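# Two baptism entries for the same man, different years – which do I trust?

Asked by Ginevra Pace, Wednesday, January 18, 2023

I am working on the Tedesco line in Wastislow and have two parish entries that both seem to be my great-grandfather, Pietro Tedesco.

- Entry A: register page 131, baptized in October 1889, father Carlo, mother Maria Brunetti.
- Entry B: same parish, two years later, father Carlo, mother's surname left blank.

His draft registration gives a birth year that agrees with A. His naturalization petition agrees with B. The 1900 census has only one Pietro in the household, and his age there would fit B. The gravestone has no dates. I have been using A in my tree, but another researcher has merged in B and now every hint I get is a mix of the two. I have not ordered the civil records yet.

Is there a rule for which document wins?

## Answer 1 (accepted)

There is no rule that one type of document always wins. Before weighing the sources, check whether you have one child or two.

A second baptism in the same family with the same first name usually means the first child died. Parents reused names often, especially a grandfather's name. Your 1900 census result points that way: one Pietro, at the younger age. If A died as an infant, there should be a burial entry between the two baptisms.

I would work in this order:

1. Read the burial register page by page from October 1889 to the date of entry B. Do not depend on the index. Infant burials are often listed under the father's name, or as "child of Carlo."
2. Order the civil birth record for both years. The blank in entry B may be a clerk's omission, and the civil record should name the mother. Note the certificate number as well as the page number.
3. Look at the margins of both baptism entries. Later priests sometimes added a marriage or death note there, and indexers usually skip it. Print both pages at full size and lay them flat side by side; on a phone screen the margin notes are too faint to compare.
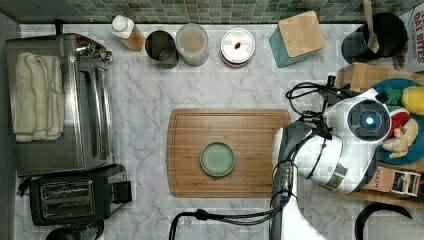

4. List the siblings with baptism dates. If another child was baptized a few months before or after either entry, that entry belongs to a different Carlo.

On the draft registration and the naturalization petition: both are late sources, and the birth date in each was supplied by the man himself. A two-year difference is common. They show what he believed or chose to state, and that is weaker evidence than a record made within days of the birth.

Until this is settled, keep two separate profiles in your tree and attach the draft card and petition to neither – or attach them to one with a note that the identity is unproven. Detach the merged copy so the hints stop crossing.

– Assunta Bortolotti

### Comments

**Ginevra Pace:** Thank you. The burial register is on film at the Dindmont library, so I will start there. Item 1360 in their list covers the right years. Does a blank for the mother mean she was unmarried?

**Assunta Bortolotti:** Not by itself. With the father named and no other remark, I would read it as an omission. Compare the other entries on the same page in the same handwriting.

## Answer 2

Go with the earlier one. Church records are 100 percent more reliable than the draft, people lied about their age all the time. My grandfather had three birthdays.

## Answer 3

Check the godparents too. If the same Brunetti relative stands for both children, it is very likely the same parents, and that covers for the missing surname in B. I had a similar case where the index number (889) had been typed as the year, so look at the original image of each entry before you order anything.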